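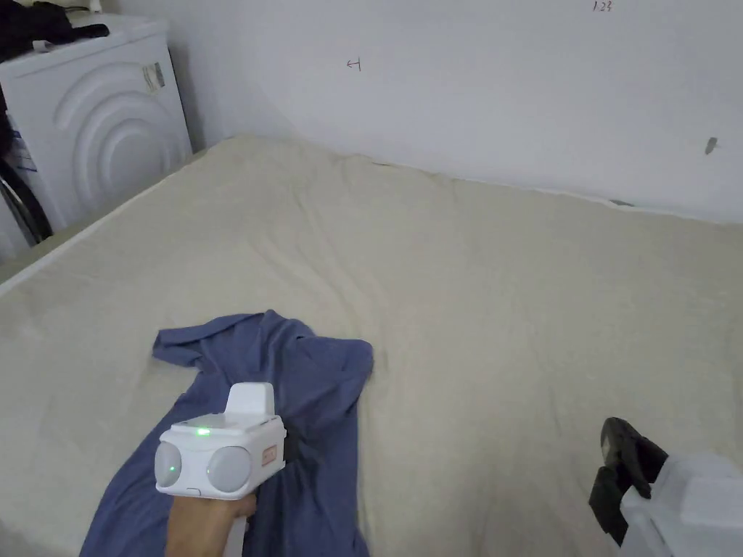 Blue shirt on the bed, crumpled.

Folding shifts with the hand grippers, is it worth staying?

I do laundry and folding at Brimell, 4 years now. Since July part of every shift is done holding a white gripper and folding shirts on a bed, so the firm's machine can learn it from us. Management says it will "take the boring bits off us". I get through far fewer shirts this way and my wrists ache by tea. Has anyone seen this sort of thing make the job better?
Kenna Pringle

Ludiveck
We had it at our place. They promised shorter shifts and what we got was 3 fewer people and the same pile. The machine does flat towels well enough. Shirts still come to us, sleeves and all. Ask in writing what happens to your hours once the recording stops, and ask for a break every 30 minutes. Don't accept "we'll see".

Dobos
depends on the firm tbh. mine paid extra for it, no complaints

Cirkus
Extra for how long, though? Ours was a one-off 400 and then back to normal pay. I'd stay, Kenna, but I'd be looking about as well.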